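Costby Film Society
Minutes of the Programming Meeting
24 August 2026

Present: Boglárka Pálfi (chair), Gyula Tóth (technical), Máté Juhász (print traffic and rights), Bienvenido Quiambao (programming)
Apologies: Tamás Szabó
Minutes taken by: Máté Juhász

1. Minutes of the previous meeting

Accepted with one correction. Under item 4 the aspect ratio of the second Halász feature was given as 1.85:1. It should read 1.66:1. BP signed the corrected copy.

2. Box office report

Paid admissions for the spring and summer season came to 1697. The previous season closed at 3163, but that figure includes the outdoor screenings, which did not run this year. GT asked for the two to be shown on separate lines in future reports. Agreed.

The family comedy matinees held up better than the evening program. BQ noted that sequels in a known series sold well in advance and stand-alone titles sold mostly at the door. He asked for the advance and door figures to be split by title before the winter schedule is fixed.

Action: MJ to circulate the split.

3. December comedy season

BQ presented a draft of eight titles. The proposal is to run the Trolleck films in order of release, one per evening, with the holiday special last. Discussion:

3.1 Order. BP asked whether the fourth film could be moved ahead of the third, as the story runs that way. BQ preferred release order. The effects change visibly between the two and the running jokes refer back to the earlier release. Release order kept.

3.2 Versions. The second film exists in a theatrical cut and a longer television cut. The television cut is available only as an interlaced transfer with burned-in subtitles. GT does not recommend it for the main screen. Theatrical cut agreed.

3.3 Subtitles. Five of the titles have English subtitles supplied as separate files. The remaining three have none. BQ has draft translations for two. The third has a good deal of wordplay in the songs and will need a second reader. TS to be asked.

3.4 Rights. MJ has written to Fuvlow, which handles the series for non-commercial venues. Terms are a flat fee per title against a share of the door, whichever is higher. Fuvlow wants the playing dates confirmed before it will release any files. No reply yet on the holiday special, which may sit with a different licensor.

Action: MJ to confirm dates with Fuvlow and ask who holds the holiday special.
Action: BQ to send draft subtitles to TS.

4. Halász retrospective

Moved to next year. The restored version of the first feature is not ready, and BP did not want to open with the old transfer. GT has seen a test reel. Contrast is improved in the night scenes, but there is a registration problem at the head of reel two - visible as a slow vertical drift - which the lab has agreed to look at.

BQ asked that the short films be held together as one program and not used as fillers. Agreed. Combined running time is over 10 minutes longer than the slot, so the interval will be dropped for that evening.

5. Projection and sound

GT reported the following.

5.1 Lamp replaced. Light output measured at center and corners, and within tolerance. The lower left corner remains slightly down and will be checked again after realignment.

5.2 The center channel was low against left and right. Levels reset with pink noise. Dialogue in the last two matinees was judged clear from the back row.

5.3 Server storage is nearly full. Files whose license period has ended are to be deleted before the December titles are loaded.

Action: GT to clear expired files and report free space.
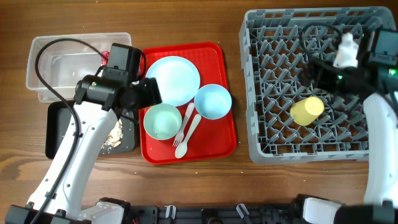

4 min read

6. Website and program notes

Program notes for December will be kept to one page per film: credits, running time, version shown, and a short text. BQ will write the texts. BP asked that plot summaries stop at the first act, following complaints about last year's notes. Cast lists are to be taken from the on-screen credits, with spelling as given there.

The listings page still shows the old start time for matinees. MJ to correct.

7. Any other business

BP has been offered a set of lobby cards from the third Trolleck film on loan. GT to check whether the foyer case locks.

TS asked by message whether members could vote on the closing film. Deferred until the rights position on the holiday special is known.

8. Next meeting

Date to be set by email once Fuvlow has replied. GT to chair, BP being away.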